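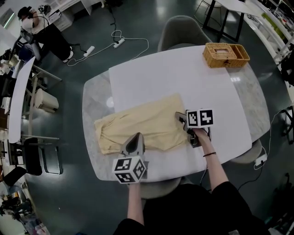

A pale yellow cloth, folded, with a two-part woven rattan tray on the sorting table.

News > Local > Household and Textiles

Gornivton linen service moves to table folding

The Gornivton household linen service has changed the way it folds and packs small cloths, replacing upright shelving with oval tables covered by a white sheet. The change took effect in November and applies to all cloths below 80 cm on the longer side.

Under the new method each cloth is laid flat on the sheet, folded to a rough rectangle and squared at the edges before packing. Divided rattan trays are used for packing, with the larger compartment reserved for table cloths and the smaller for napkins. A tray is closed at seven items.

Jae-in Wi, who drew up the procedure, said the sheet was chosen to keep lint off the table surface and is changed every four hours. Creased edges are pressed by hand, and items that do not hold a fold are returned to the laundry.

The service handled 3307 items in the last quarter, according to its operator, Girico. Soon-im Seok, who manages packing, said the older shelving would be kept for blankets and bed linen.

A second site, run by Trivier, will adopt the same layout once its tables have been delivered.

Search news, places, topics
14 shares | 4 comments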